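Chapter 3
Storing Hats, Caps and Bags 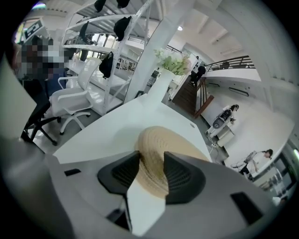

Figure 3.1 A woven straw hat at a white tabletop, with shelving behind.

Hats and bags are awkward things to put away. A shirt can be folded and a coat can be hung, but a straw hat has a shape that has to be kept. Press it flat in a drawer and the crown will crease. Straw that has creased is likely to crack along the same line later on.

The hat in Figure 3.1 has a rounded crown, woven in rings, and a darker brown band near its lower edge. Its shape makes it a poor choice for a crowded shelf. The tall metal unit further back in the room is better suited to bags, such as the black backpack low on its right side. A backpack can take a knock, and its straps give it something to hang by.

In this chapter we look at how a small shared workroom can store such items. Our main case is the Skaker studio, where Jade Nguyen and Brayden Lavoie sorted the sample stock one January. They had 197 pieces to place and three shelving units to put them on. Their first plan grouped everything by colour. It looked tidy but was slow to use, and they changed to grouping by kind - hats, caps, soft bags, stiff bags.

Section 3.1 deals with weight and shape. Section 3.2 covers open shelves with perforated uprights, and how to set the height of each tier. Section 3.3 returns to the Skaker plan and asks you to draw one of your own.

Before you read on, choose a hat and a bag that you use often. Write down where each is kept and what is stored on top of it or next to it. You will need these notes for Section 3.1.

Key words: crown, band, tier, upright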